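Kwadwo Annan
Project report, second submission, July 17, 2020

# Holding a ribbed mat flat on a wooden worktop with masking tape

## 1. Aim

The project set out to find a way of fixing a mat and its nearby cables to a wooden tabletop so that neither moves in daily use, and so that both can be taken up again without marking the wood. Screws, clamps and permanent glue were ruled out at the start. The top is shared, and has to go back to its plain state in September.

## 2. Materials

Two tapes were compared, Tirberg masking tape and Falon cloth tape. The mat was bought from Grundance. It has a fine rib on the upper face and a smooth back. The wood had been treated with Bednarek hard oil before the project began, and no further finish was put on.

## 3. Method

Short strips of each tape were pressed on to a spare board of the same wood with a hand roller. Each strip was 40 mm long. They were left under a flat weight and then pulled back by hand at a low angle. Marks and residue were noted under a desk lamp.

For the sliding test, a load of 400 g was drawn across the mat on a felt pad. One full pass out and back counted as a cycle, and each run was 300 cycles. The mat was checked for lifted corners at the end of the run and whenever the pad caught.

Cables were tested separately. A length of cable was taped to the board and tugged along its own line, then sideways.

## 4. Results

The cloth tape held better in every pull but left a tacky film on the oiled wood, which took white spirit to remove. It was dropped after the first round.

With masking tape on two corners only, the mat crept and the pad caught on a raised edge at cycle 111. With all four corners taped it finished the run. The back edge still rose slightly in the middle, and a short extra piece there cured it.

Strips laid along a cable peeled early. Strips laid across it held far longer, provided that the tape reached bare wood on both sides of the cord. 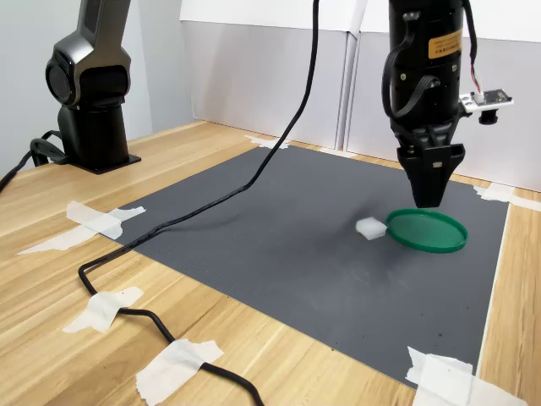
## 5. Discussion

Torn ends performed no worse than cut ones, so scissors are not needed. Overlapping several strips at a corner adds grip on the ribbed face, where a single strip touches only the tops of the ribs — though it also builds up a ridge that collects dust.

Crossed strips at a corner resist pulling from two directions and are the preferred layout. A bend in the cable should be left slack between fixings.

## 6. Further work

Long-term ageing of the tape was not covered. The peel test should be repeated in September on strips left down over the summer.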